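Clurton Missionary Barrel, Size 3

Item no. 1457
Sold by Tsoukalas Mission Supply
In stock, usually leaves the warehouse in 4 working days

For the worker who has been told to pack light and has met their own family. The Clurton is a lidded fiber shipping barrel with a steel locking ring, sized to go through a normal doorway and, in theory, up a normal staircase. It holds 58 gallons. People have sent pressure cookers, hymnals, a disassembled crib and one entire accordion in it, and most of those arrived in playable condition.

Nektarios Katsaros drew up the first one after his own boxes spent a rainy season on a dock. He has opinions about cardboard and will share them by phone.

What comes with it
Barrel, lid and locking ring
Liner bag
Two customs pouches, adhesive
Packing list pad, in duplicate, with a line for "other" that customs officers do not enjoy

What does not
Padlock
Freight
Patience

Choosing a size
Singles on a first term tend to do fine with Size 2. Couples say they will do fine with Size 2. Size 3 suits a family or a small clinic. If you are sending books only, please buy two smaller barrels and think of the person at the other end.

Packing the Clurton
Heavy things go at the bottom, and breakables sit in the middle, well away from the walls.

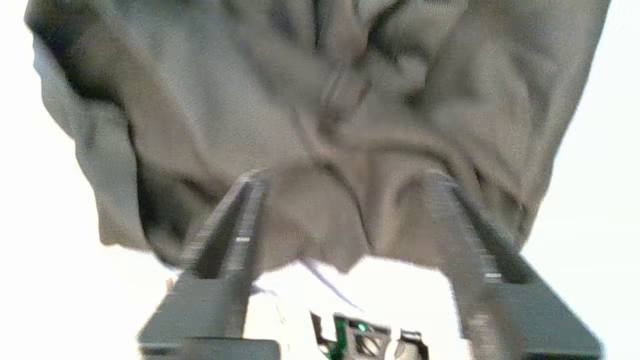

Filler is where most senders waste money, buying foam for a barrel that could have been padded with things somebody will wear. Towels are good, and socks will go inside anything with a handle. A thick gray-olive knit bunched up in deep folds like this one takes up a surprising amount of room, so push it into the gaps last.

Returns
Unused barrels may come back until the end of September. Barrels that have been to Pralach and home again are yours.

Questions about group orders go to Kalliopi Stamatopoulos at the Gallar office.

Page updated 10/08/2019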